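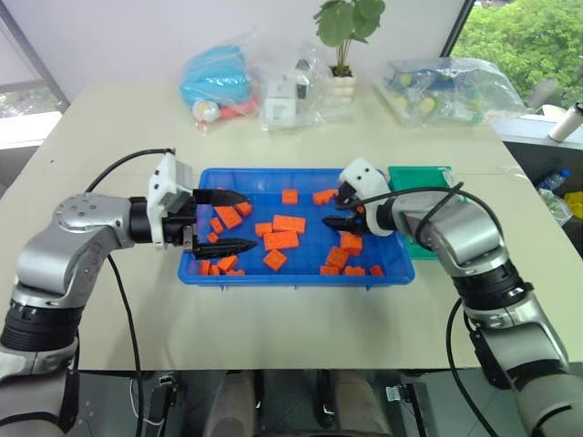
About the Gosbridge Parts Room

By Callum Heywood, December

The Gosbridge Parts Room lends sorted building bricks to schools, after-school programs and libraries. It was set up as a service of the Lundmont Learning Center and still operates from the ground floor of the Lundmont building. We do not sell bricks and we do not run classes. Our work is limited to receiving, sorting, packing, lending and checking returns.

What we lend

The collection is divided by color first and by size second. Each color is stored separately, and a borrower who asks for orange receives orange only. Mixed-color sets were offered in the early years and were dropped after return checks on them took more than twice as long.

We currently lend to 71 groups. A standard set contains 200 bricks. A large set contains 1000 and is normally reserved for libraries and for building events that last a full day. Small sets are made up by hand to the size the borrower requests and can be as small as a single tray.

Sizes are recorded by stud count, short side first. The sizes most often requested are 2x2 and 2x4. Single-stud pieces are not lent to groups with children under four. Long, narrow bricks are kept in their own drawers; they are the first to run out each term and the most likely to come back in the wrong set.

How sorting is done

Bricks are sorted in shallow trays on light-colored tables. A tray is filled to no more than one layer where possible, so that each brick can be reached without digging. We use a strong contrast between the tray and the bricks in it. Orange and yellow go into blue trays. Blue and green go into white ones. Black bricks are sorted in white trays only, under the desk lamps at the north end of the room.
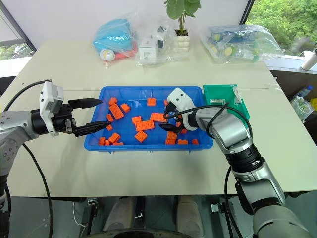 Orange bricks of mixed sizes in a blue sorting tray.

The order of work is the same for every color:

Large bricks are taken out first. Removing them exposes the small ones and clears most of the tray floor.

Long bricks follow, then squares, then small pieces. Small pieces tend to collect along the walls and in the corners, and a tray is not passed as empty until all four corners have been checked.

Bricks that are stuck together are set aside and separated at the end of the session with a flat plastic tool. Teeth and metal blades are not to be used. Any brick with a cracked wall, a chewed stud or a visible warp goes into the reject bin, which is emptied on the last working day of the month.

Washing is a separate step and takes place before sorting. Bricks are washed in mesh bags in lukewarm water with a mild detergent and air-dried on racks overnight. They are not put in a dryer.

Trays and storage

The trays are rectangular, with raised walls that flare slightly toward the rim. The flare lets one tray nest in another when empty, and the rim gives a grip when the tray is carried with both hands. Full trays are not stacked.

Sorted bricks are moved from the tray to lidded boxes or drawers. Labels go on the short side, never on the lid, as lids get swapped. The drawer cabinets were bought secondhand from Osagie, a shop-fitting firm, and the runners have been replaced once. Replacement labels are printed on the Fudard label printer beside the sink. It jams if the roll is loaded with the backing facing up.

Returns

Returned sets are weighed on arrival and compared with the weight recorded at packing. A set within tolerance goes straight to washing. A set outside tolerance is hand-counted. Last year we hand-counted 1094 sets and small boxes. Most differences came from bricks of another color, or from items that were not bricks at all, chiefly erasers and beads.

There is no charge for missing pieces up to five per standard set. Above that, the group is asked to look again before the set is closed.

Visiting and borrowing

The counter is open on Tuesday afternoons for pickup and return. Requests should state the color, the size of set, the age of the group and the return date. Donated bricks are accepted at the counter if they are clean and loose. Please remove wheels, figures and baseplates beforehand.

Related

Borrowing rules for schools and libraries
Brick sizes and how we record them
Washing instructions for returned sets
Label formats for drawers and boxes
Donating bricks: what we can take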